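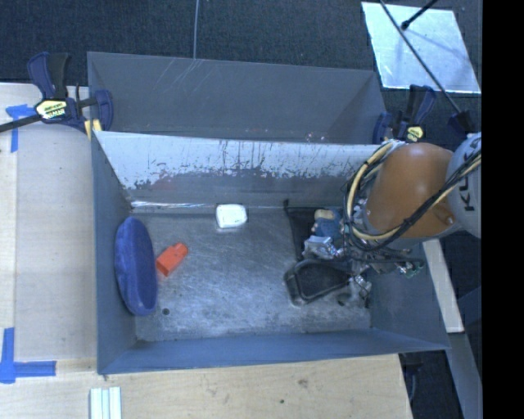 Repainting galvanized bins – worth it or not?

Forum > Workshop and Storage > Metal finishes
14 replies · 605 views

vcloutier
I have a row of galvanized bins in the shop that somebody before me painted gray. The paint is coming off wherever things rub against it. I'd like to strip them and recoat before we move everything in March. Has anyone done this and had it last? I don't want to spend two weekends on it and be in the same place next year.

tazi_bench
What is the paint? If it's an ordinary oil-based enamel straight over zinc, that's your problem. It reacts with the zinc and lets go from underneath. You can sand and recoat all you like and it will still peel.

vcloutier
No idea what it is. It was here when I took over the lease. It comes off in flakes at the edges and in long scrapes on the walls.

olesia_h
Then take all of it off. Stripper, plastic scraper, gray abrasive pad. Wash with dish soap and rinse twice. After that use a primer that says galvanized on the can, and read the recoat window. I did our seed bins that way and they held up for 4 years before the corners started to go.

C. Lemieux
I'm going to disagree with the whole project. A bin that has hard things thrown into it will lose its paint. Doesn't matter what primer you use. Zinc is already the coating. Strip it, leave it bare, and be done.

olesia_h
Bare is fine indoors. If the shop is damp you get white rust, and then it comes off on whatever is stored in there.

C. Lemieux
White rust on an inside surface that gets used every day? I have bins older than my kids and I've never seen it. Keep water from sitting in them.

tazi_bench
I have seen it, in an unheated garage. Depends where you live.

vcloutier
It's heated, but the floor sweats in spring. The bins sit right on the concrete.

C. Lemieux
Put them up on 2x4s. Costs nothing and does more than paint.

piret_r
Has anyone priced powder coating? The shop near me has a minimum order, but a row of bins would probably meet it. They told me galvanized has to be baked first to drive the gas out, or you get pinholes. Ask about that before you hand them over.

vcloutier
I called a place this morning. They want 2,000 for the lot, and I'd have to strip them myself. That's more than new bins.

piret_r
Then no. Buy new ones or go with bare metal.

olesia_h
One more thing – if the paint is old, test it for lead before you sand anything. The swabs are cheap. Use wet methods either way.

vcloutier
Good point, I'll pick up swabs. Plan for now is to strip one bin, leave it bare, put it up on lumber and see how it looks after spring. If it goes white I'll prime the rest.

Share · 2 shares

Comments (3)

Inmaculada B.
We line ours with rubber mat cut to fit the floor. The walls still get scratched but it is a lot quieter.

kendum77
Does the mat trap moisture under it?

Inmaculada B.
A little. I lift it out when I clean and let it dry standing up.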